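Perninstead library to open late on Tuesdays

Perninstead library will stay open until 8pm every Tuesday from September, after a trial of longer hours was made permanent.

The change follows a survey in which 63 per cent of people who replied said they could not get to the building before it shut at 5pm. More than 1,000 residents filled in the form.

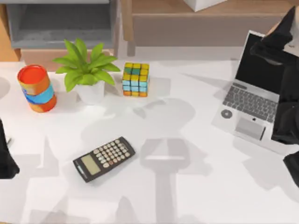
Evening visitors will be able to borrow and return books, use the study tables and print documents. The children's section will close at 6pm as usual.

Branch manager Beverley Dawber said the trial had brought in people who had not held a library card for years.

"We had shift workers, students and parents coming in once tea was out of the way," she said. "Some of them stayed right up to closing."

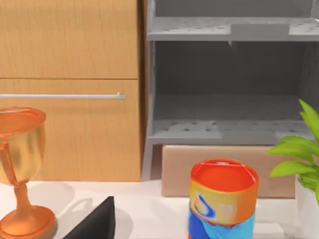 Reading time: 2 minutes

The later hours will be paid for by the district council, which has set aside money for 3 years. Two part-time posts have been created and both have been filled.

A homework club for pupils aged 11 and over will run from 5pm to 6.30pm. It will be led by Ximena Espinoza, a retired maths teacher who lives in Nukley. Places are free but must be booked at the front desk.

Bus users should note that the last service to Nukley leaves the market square at 7.40pm. The council said it had asked the operator to look at a later departure but had not yet had an answer.

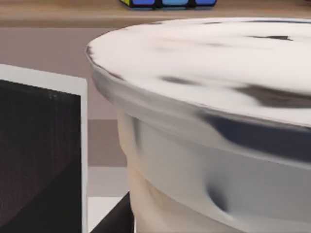 Car park charges

Parking behind the library will be free after 5pm on late opening days. Normal charges apply at all other times, and the barrier will be locked at 8.30pm.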